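Kitchen worktops: marble or something sensible?

Home & Renovation > Kitchens

vstefanec
Good evening to all. We are renewing the kitchen in our terraced house and I must give the final answer to the fitter before the end of July. My wife would like real marble. I have read many pages and now I am more confused than before. Half of the people write that marble is a disaster after one lemon, the other half write that they would never have anything else.

The quotes I have so far: Clarnis, who is near us, gave a price for honed marble, and Janitz gave a price for a quartz composite which looks similar. The difference is 900 euro, marble being the more expensive. This includes the cut-out for the sink but not the upstand behind the hob.

We cook every day, a lot of vinegar and tomatoes. There are two children. Please tell me your experience, good or bad.

colm_phelan
Quartz. Put the 900 towards a decent extractor fan. I fitted kitchens for 16 years and the only customers who ever rang me back about a worktop were marble customers.

Noonan_M
I disagree with Colm, politely. We had marble in the last house and loved it. Yes, it etches. After the first winter there were dull rings near the kettle and I was upset for a week, then I stopped seeing them. It is a matter of temperament more than of stone.

Vratislav, are you the kind of person who minds a scratch on a new car? If yes, buy quartz.

vstefanec
I am afraid I am that kind of person. My wife is not. She says a kitchen should look as if somebody has cooked in it.

Can somebody explain the difference between etching and staining? The man at Clarnis used the two words as if they were one.

lorcan_b
Two separate problems. A stain is when something coloured goes down into the stone – oil, red wine, turmeric. A sealer slows it down, so you have time to wipe. An etch is when acid eats the polish and leaves a dull mark, and the ordinary sealers do nothing against it. If a salesman tells you his sealer stops lemon juice, ask him to put this in writing.

Honed hides etching better than polished. On the other hand it takes up oil a bit more easily, so you should keep up with the sealing.

colm_phelan
Agree with all of that. And how many people keep up with the sealing? They do it once.

Noonan_M
I did it every spring, Colm! It took one evening, with the radio on.

My own list, from living with it:

1. Keep a tray out for the things that drip. Oil bottle, vinegar, the plate you rest the spoon on. I am not a tidy person and this saved me more than any sealer. White with grey veins, a wooden tray and a blue plate is all the decoration the counter needs, in my opinion.

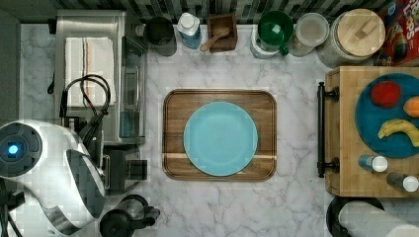

2. Cut lemons on a board, always, and put the board straight in the sink afterwards.

3. Nothing hot directly on the stone. Marble can take some heat but the sealer does not like it, and a sudden change can open a weak vein.

4. Wipe with a soft cloth and a washing-up liquid that is not acid. No vinegar sprays, no bathroom cleaner, no cream cleaner.

5. Buy the poultice powder before you need it. Mine was Jurnero and it took out a turmeric mark in two nights, though I had to repeat it for the beetroot.

vstefanec
Thank you Maeve, this is very useful. I like the tray. We have also a toaster oven, and I was wondering if the warm underside is a problem for the stone when it stands always in one place?

Noonan_M
Ours was on little feet and there was never a mark under it. I would check the height of the feet if yours is an old one. Crumbs and grease collecting underneath were more of a nuisance than the heat.

colm_phelan
On quartz you would need to be more careful there, I will give marble that much. The resin can discolour. I have seen it go yellow beside a hob.

lorcan_b
One more thing, the joints. What is the longest run? If it is over three metres you will probably have a seam, and in veined stone a seam in the wrong place looks terrible. Ask to see the slab itself, and where they intend to cut.

vstefanec
The longest side is 172 cm, so no seam, if I understand well. The other side is shorter, with the sink in it.

I did not see the slab yet. They showed me only a small sample, the size of my hand.

lorcan_b
Then go and see the slab. A sample tells you the colour and nothing about the veins. Ó Dubhghaill let us walk through the yard and we marked our piece with chalk. If Clarnis refuse, I would take my money elsewhere.

pcoughlan
Has anybody mentioned offcuts? I got a remnant for our island, 32 euro for the piece, plus the cutting. It is only a small island, but it gave us two years to find out if we could live with marble before paying for the rest. We could. My brother tried the same and could not.

colm_phelan
That is the best suggestion in the thread and it pains me that I did not make it.

vstefanec
I called Clarnis. We may see the slab at 10 in the morning, and they will also look for a remnant. My wife has agreed that we put tomato sauce on it overnight and look at it together at breakfast. I will write here which of us was right.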